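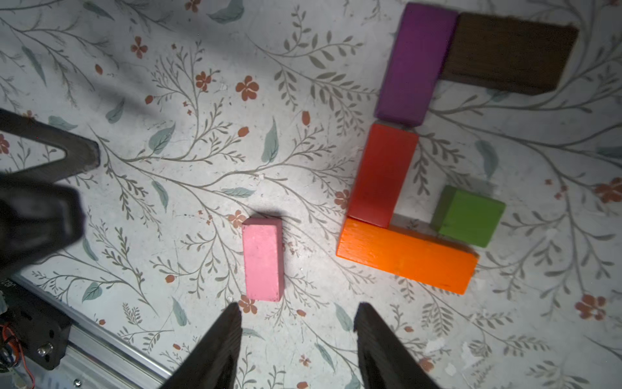
What am I going to do with this last stretch of the year? I'm going to write every morning before work, and I'm going to learn to bind books properly.

There, it's down in ink, and I feel giddy about it! September always does this to me. Other people get the new-start feeling in January, but I've had mine in September since I was a kid with a fresh pencil case, and I don't think it will ever wear off.

The morning writing is on day 8 now. I get up in the dark, put the kettle on, sit at the end of the kitchen table and keep going until I have a full page. Some of it is awful. Day 3 was mostly a complaint about my knee. But on day 6 I wrote a long piece about my grandmother's house, the back stairs and the smell of the cupboard underneath, and I hadn't thought about that cupboard in decades. I was late leaving for the bus and I didn't care one bit.

Book binding is Caroline Mohamedi's doing. I went over to Zaltombridge last month for her evening class, mostly because it was raining and I'd already paid, and I came home with sore fingertips and one very crooked little notebook. I love it so much. The spine leans to the left and I glued two pages together (pages 9 and 10, gone forever), and still I keep picking it up and opening it just to feel it open. Caroline is 82 and has been sewing books since she was a girl. I asked how many she'd made and she said she stopped keeping track somewhere past 4,000. Then she took my needle away and rethreaded it because I'd done it with far too much thread.

I've been chewing on that number all week. At one point I tried to work out how many books I could make if I lived as long as she has, and got quite gloomy over my toast. Then it struck me that she didn't set out to make that many. She made one, and she liked it, and she made the next. I'm 51. If I'm lucky I have a good long run of evenings left and I'd like to spend a lot of them with glue on my sleeves.

Things I want to stop doing, while I'm being brave: reading the news in bed. Saying "we must get together" to people and then letting it drop. I did call Nasov back, finally, after leaving his message sitting there all summer, and we talked for an hour and a half about nothing much, his tomatoes, his terrible landlord, that camping trip when the tent pole snapped. I laughed until I had to put the phone down on the counter. Why did I wait so long? He's coming up in a few weeks and I've told him he has to bring boots, because I want to do the whole walk out to Trummer and back, including the hill.

I practiced the hill this afternoon, by the way. I had to stop twice, and the second time I just sat on the wall and looked at the fields with my heart banging away, and it was wonderful. All that gold stubble and the shadows getting long so early. I used to go up there every weekend and somehow I quit going, without ever deciding to.

Work is the bit I haven't sorted out. I don't hate it at Zindomo, I like the people, but I've been there 20 years and I catch myself wondering what four days a week would look like. I did the sums on the back of an envelope and it's tight, though not impossible if I keep the old car going. I'm going to ask. I've picked out the words and everything. My stomach flips when I think of it, in a good way mostly.

It's half past nine and I have linen thread to wax for tomorrow's class, and I want to try the long stitch again before I forget how her hands did it. Alarm is set. Pen is by the kettle.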